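Robot learning and evaluation: handout for session 5
Prepared by Yoon-hee Pyo
Reading: the Esari report on two-arm tidying, sections on method and results, and the short reply by Ok-hee Nam

The Esari report makes a simple claim. A policy trained on 500 demonstrations can pack small laboratory items into a storage box with two arms, and does so well enough to be called "general". I would like you to come to the session unconvinced. You may leave convinced, but I am not, and these notes say why.

First, the method. A person drives both arms through the task while joint positions and camera views are logged. A network is then trained to predict the next short run of movements from what the cameras show. There is no model of the box, no model of the vials, and no rule saying that a lid goes on last. Anything the policy knows about order it must have picked up from the demonstrations. The authors count this as a strength. Nam calls it "a strength nobody has measured", and I side with her.

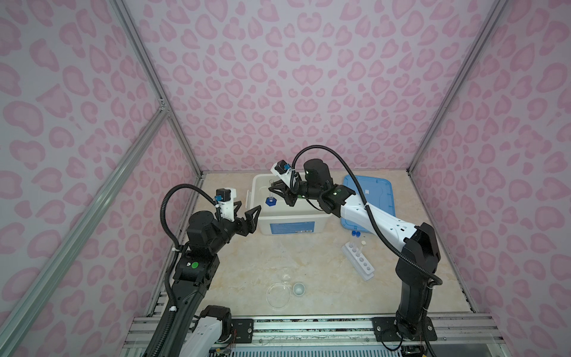
Second, what counts as a success. Read the definition twice. A trial passes if the items end up inside the box before time runs out. A vial that is dropped and picked up again passes. So does one that goes in upside down. Man-sik Seo asked at the reading group whether a trial with a badly seated lid would pass, and as far as I can tell the report leaves it to the person scoring. When two people score the same trials and the rule leaves gaps, we need to know how often they disagreed. The report doesn't say.

Third, the test set. There are 14 layouts. Five of them are also starting layouts in the training data, with the items nudged a little. The headline figure pools all 14. Split them, as the appendix lets you do with a bit of patience, and most of the good news comes from the five. I don't accuse anyone of hiding this. The table is there. But the abstract was written from the pooled number, and the abstract is what gets quoted.

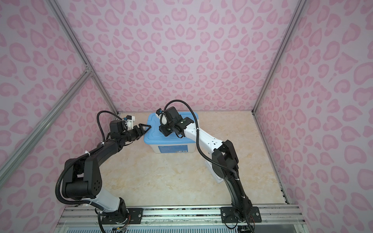
The word "general" deserves its own discussion. Generality over what? Item positions, yes, within limits. Over surroundings the report has very little to show. The walls carry a pink leopard print and the floor a marble pattern, and a reader may take such a busy background as proof that the policy copes with clutter. It proves nothing of the kind unless the background is changed between training and test. A network can learn to lean on a fixed pattern quite happily — it is a good set of landmarks. The comparison I want is the same policy, same items, different walls.

The old worry about automation studies, already well worn in 1985, was that the task gets shaped until the machine can do it. I don't think it has gone away.

For the session, please prepare the following.

Write your own pass rule for the packing task in no more than five sentences. Swap with a neighbour and try to find a trial that passes but shouldn't.

Soo-ah Shin and Ye-ji Yoon will present the appendix table, split by layout type. Everyone else should have done the sum at least once beforehand.

Decide whether you would accept the word "general" in the title, and if you wouldn't, suggest another. "Promising" is banned.

The written answer is one page. Late work goes to me by email and not under the office door.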